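6th February, Friday, and my feet hurt already

Kitchen corner notes, mostly for me but also for whoever gets the table next. I spent the morning on the breakfast set, the one that goes out under the Famden name in April if we ever agree on what's in it. The idea is still the same: one small table, everything you need to eat breakfast and clean up after it, nothing you have to go hunting in a cupboard for. Sounds easy! I've moved the same dish rack so many times since Monday that I could do it with my eyes shut.

First, the table itself. I like the light one with the curved front much better than the square one we had at Stavero. You can stand at the curve and get to both ends without shuffling sideways, and nothing catches you in the hip. The downside is that anything with a straight front looks crooked on it no matter where you put it. I lined the rack up with the curve, then with the back, then with the curve again, and ended up just squinting until it looked okay. If you come along and straighten it, please squint first.

Rack goes in the middle. I know the plan says left end. I tried left end for a full round of breakfast and it was a pain, because you finish eating, turn around with a bowl in your hand and the toaster is what you meet first. With the rack in the middle everything is a short reach. It does eat up a lot of the table -- that's the real price -- and you lose the nice open spot where I'd wanted to put the bread. I can live with that for now. The bread can go on a tray or something.

Things I wrote on my hand and am now copying out:

- the drip tray under the rack needs to come out without lifting the whole rack, and I want to test that with dishes in it, not empty like last time
- small shallow bowls slide around between the prongs if you stand them up, so let's try a couple of different angles before we call the rack wrong
- crumbs. Crumbs crumbs crumbs. Toaster needs something under it that can be shaken out
- find out if the Donati plates come in a smaller size
- more dish towels, the thin kind

Now the toaster. It's the plain white two-slot one and I'm fond of it. I ran 11 slices through on setting 3 and ate more of them than I'd like to admit (no butter, I forgot the butter, so it was a dry sort of morning). The first pair came out pale and the later ones got darker and darker without me touching the dial. I think you have to let it rest between rounds. I wrote the times down on the back of the delivery slip and I'll copy them over once I find where I left the slip. Thin slices sink pretty far down into the slot too, and I had to fish a couple of them out with my fingertips. Thick ones stand up nicely and look great.

I want the toaster on the right, and I want it to stay on the right. Every time I come back from lunch it has wandered. The lever has to face the person standing at the table -- if it's turned sideways you end up reaching across the hot part, and the first thing anybody does at breakfast is reach for the toaster half asleep.

Utensil holder: beyond the toaster, out toward the edge. The wire one won over the solid one and it wasn't close. Air gets through it, you can see if there's gunk in the bottom, and it doesn't smell after a week like the old one did. I'm a little nervous about it being that near the edge. A sleeve could catch it. But if I bring it in, it ends up right up against the toaster, and I don't love metal parked beside something that gets hot. So, edge it is, with maybe one of those grippy mats underneath. I'll ask Brurona if they'll cut me one to size, they were nice about it last time.

Colors! I've gone back and forth on this more than on anything else. The Brurona sample box had 22 colors in it and I laid every single one out on the floor like a kid with crayons. What I keep coming back to is pale stuff -- mint for the plate, a pink bowl and a light green bowl -- with all the hardware left white so it goes quiet. And then one loud thing. I wanted one loud thing on that table so badly, and the red-and-white gingham cup is it. It looks like a picnic. Next to the mint plate it's almost silly, and I grin every time I pick it up. The all-mint version from Monday looked like a dentist's office, sorry to whoever liked it.

Ran it again after lunch with the black curtain up behind, which does wonders for pale dishes. They just disappeared against the wall before. 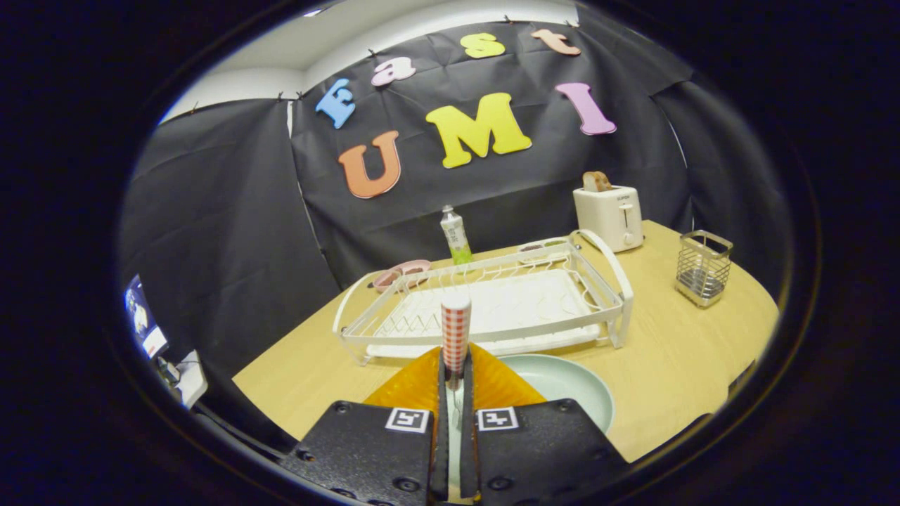 Famden wrote back within the hour that they'd happily take the gingham, but they wonder if one patterned cup among plain dishes will look like a leftover from some other set, and could we try a pair. Fair point, I guess! I'd been thinking of it as the star and they're thinking of it as the odd sock. I'm going to try it with two before I argue. If two looks too busy I'll go back to one and dig my heels in, and if two looks good I'll act like it was my plan.

They also asked whether the dish soap is part of the set or just something we happen to have standing around. I hadn't decided. I'd like it to be part of it, because a drying rack without anything to wash with seems like half a thought, but then we need a bottle we can get again and again in the same size, and it has to fit behind the rack without getting knocked over every time somebody grabs a bowl. Behind the left part is the best place I've tried. Reaching over wet dishes for it is a bit annoying. Still better than having it up front where it gets in the way of the plate.

Left to do before I can go home:

1. wipe the table down properly, toast crumbs get into everything
2. three more rounds of wash, rack, dry, put back, with a timer going this time
3. write to Brurona about the mat
4. buy butter

For next week, I'd like to try the whole thing mirrored for left-handed people. Toaster left, rack still in the middle, utensils out at the far left. I did a quick version in my head on the stairs and I think it works, except that the soap then wants to move as well, and I've only just gotten it settled. Bring bread if you're coming in Monday, I've used up the loaf.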